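The case against paying platform fees as a percentage

Halvard Hedlund

Most fund platforms charge a percentage of the money held with them. The arrangement is so common that savers seldom ask what the percentage pays for. Keeping a record of two funds costs the platform the same whether the account holds a small sum or a large one.

Anby, where I have had an account for 12 years, charges this way. Nyberg charges a flat monthly fee and a dealing charge. For a new saver Anby is cheaper. At some point the lines cross, and from then on the customer pays more each year for a service that has stayed the same.

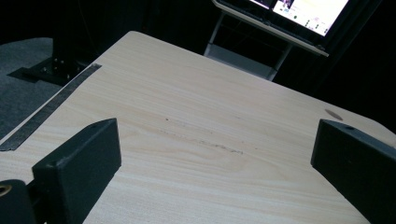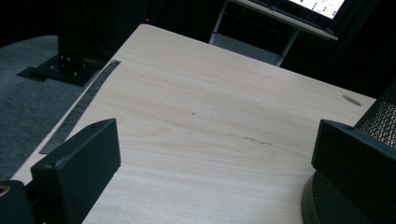 Page last changed: June 2019

The usual defence is that large accounts subsidise small ones. I accept that this happens. I do not accept that it should be left out of the fee table. A saver who knew the crossing point could decide whether to stay, and the platform already holds every figure needed to work it out.

Ylva Lindqvist has argued that a cap would do the same job with less paperwork. A cap helps only those who reach it — and it is usually set high enough that few do. I would sooner see the yearly charge printed in pounds, on the first page of the statement, beside the charge for the year before.

Transfers are the other half of the problem. My move out of Anby took 26 days, during which one holding could not be sold. Exit fees have drawn most of the complaints, but I would put a time limit on transfers first.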